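Last updated: 17 April 2024

Section 2: Setting out the grey bin and the blocks

Before you do anything else, give yourself a clear half hour. The job itself is a short one, but it is so much nicer done without hurrying, and 30 minutes leaves you time for a cup of tea at the end of it.

1. Stand the bin on a flat, steady surface with the open top facing up. Press gently on each corner in turn. If it rocks, slide it along a little until it sits still.

2. Wipe the floor and the four sloping walls with a soft, barely damp cloth, then dry them. Pale scuffs along the bottom edges are ordinary wear and won't come off however hard you rub -- please don't try scouring powder, as Kai Reinholz once did on our oldest Loseo bin, which has never looked the same.

3. Take the red blocks and the dark green blocks out of their bag and look each one over. Put aside any with a split end or a sharp corner.

4. Lower the blocks in by hand and let them lie as they fall. There's no need to line them up or keep the two colours apart.
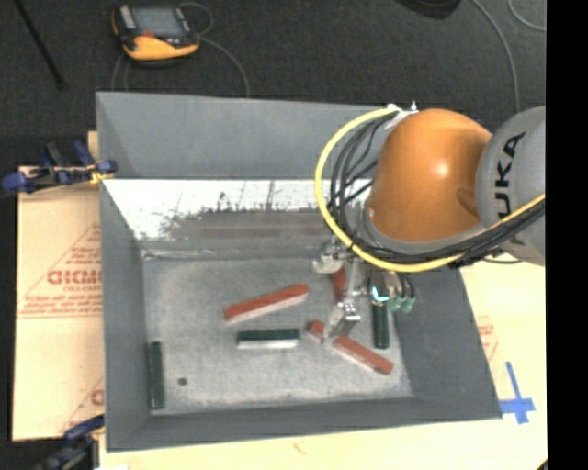 A good spread has some blocks lying across the bin and others pointing more or less up and down it, with bare floor left between them. If yours have all slid into one corner, lift them out and start again, letting them go from nearer the floor this time.

Note: Blocks resting close to the foot of a wall are perfectly fine. Leave them be unless one is leaning up the slope, in which case lay it flat.

Caution: Don't tip the bin to move the blocks about. It is heavier than you might think, and the blocks can slide out over the side and on to your feet.

5. When you've finished for the day, put both colours back in the bag, and jot down any worn blocks on the sheet so that Jalen Zamora can order new ones from Kohlhase.

Related items
Section 1: Unpacking your Dokent kit
Section 3: Sorting by colour
Replacement blocks and bags
Caring for scuffed bins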